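Rimau Table Shuffleboard Wax, Fine Grade

Okay, so I've been playing table shuffleboard for 19 years and I've tried just about every can of wax you can buy (and a couple of home mixes I'd rather forget). I ended up stocking the Rimau fine because it's the one I kept reaching for on my own table at home.

If you're new to this, "wax" is a funny name for it. It's a powder, little beads really, and you shake it down the length of the playing surface so the pucks glide. The finer the bead, the slower the puck. Fine grade is my pick for shorter tables, where a fast powder sends half your shots straight into the gutter!

How much to use? Less than you think. I hold the can up high, walk from one end to the other, and give it a light, even shake the whole way. Then I slide a few practice pucks before anyone keeps score. If they drag on one side, I add a pinch there and try again.

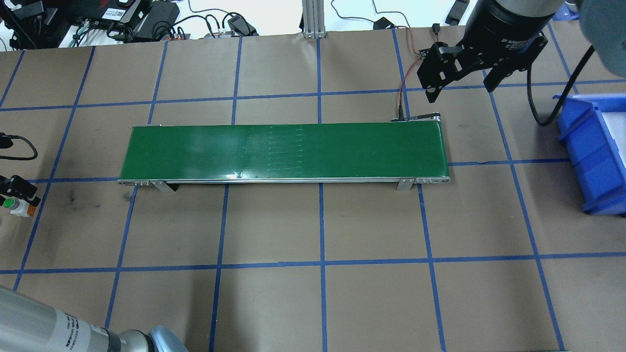

Green belt conveyor with aluminum side rail

Sweep the old powder off before you put down new. I can't say this enough. Old wax picks up dust and lint, and once it's mixed in you'll feel it on every shot. A soft table brush does the job, and please don't use water or a spray cleaner on the playing surface.

I've also carried the Wandell medium and the Khoo extra fast. The Wandell is a nice all-rounder if your table is full length. The Khoo is a blast, but I'd save it for people who already have a soft touch (my brother-in-law still won't play on it). You can mix the fine with the medium if you want something in between, and plenty of my customers do.

Keep the lid on tight and store the can somewhere dry. Mine lives in the cabinet under the scoreboard.

Sold by the single can or by the case. The pucks, brush and silicone spray are sold separately, and the Rasura brush is the one I use.

Item no. 775
Grade: fine
Speed: slow to medium
Page updated August 21, 2019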